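October 16, 2018

Dye bath notes, wool skeins, second run with the Plekia yarn.

Wound off 12 skeins last night and tied each in four places with cotton. Left them in plain water with a drop of dish soap. The Basham yarn from the first run soaked up water in no time. Plekia takes much longer and floats if you let it, so I put a dinner plate on top and went to bed.

Mordant is alum at 12 percent of dry weight, same as last time. I weighed the skeins before soaking and wrote the weights on the tags, then forgot that the pencil rubs off. Two tags are blank. I used the average for those.
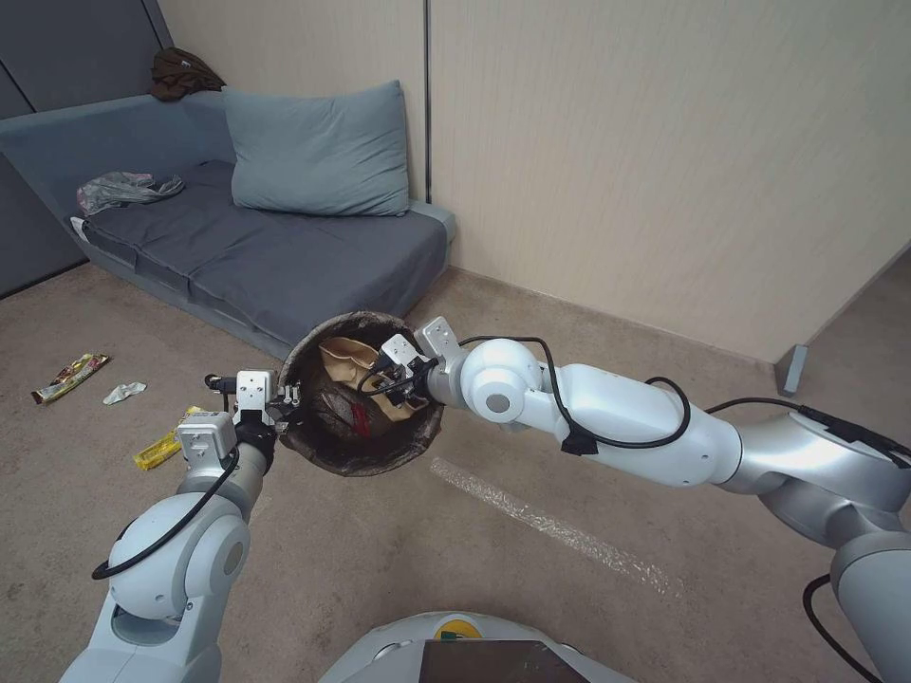

Brought the pot up slowly to 176 F and held it there. The big burner overshoots, so I ran it on the lowest setting with the lid half on. The probe thermometer reads two degrees high against the glass one. I am going by the glass one from here on.

Onion skins were simmered separately and strained through muslin. The first run was muddy and I blame bits of skin left in the pot. Strained twice this time. Color in the jar is a clear orange brown.

Skeins went into the dye for 70 minutes. I turned them with the long spoon now and then and did not stir. Let them cool in the bath overnight if you want it darker. I pulled half of them at the end of the time and left the other half in.

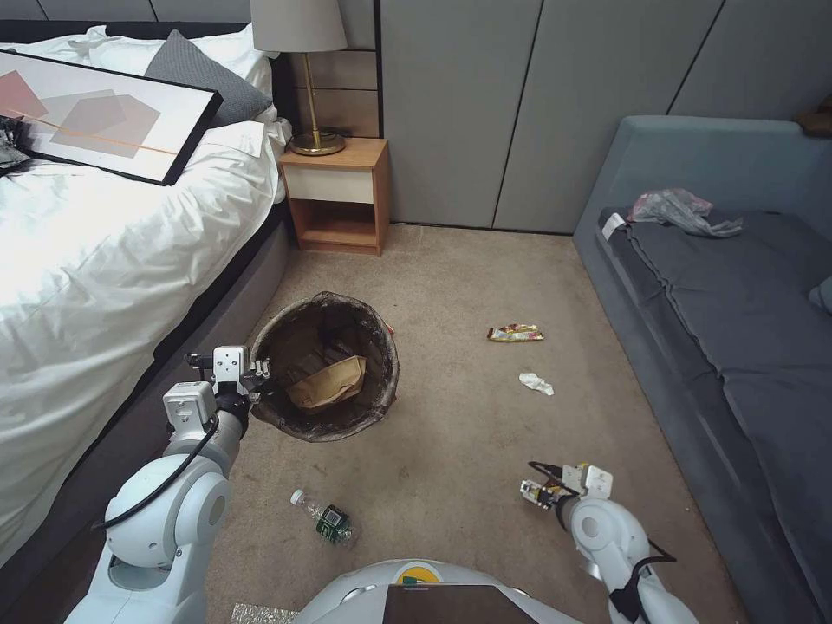

First half, rinsed and dry: a warm gold, even all the way through except under the ties, where there are pale bands. Ties were too tight. Use a loose figure eight next time.

Lightfastness cards from the Wukthorpe wool came off the window sill. The onion gold has faded on the exposed side, less than I expected. The weld has hardly moved. The beet is gone completely and I am not doing beet again.

Bhutto sent the wrong alum, a coarse grade that takes forever to dissolve. It works if you start it in hot water. Order number 1681 if anyone wants to chase it up.

Still to do: rinse the second half, new tags in permanent marker, iron dip on two skeins. Madder can wait until December.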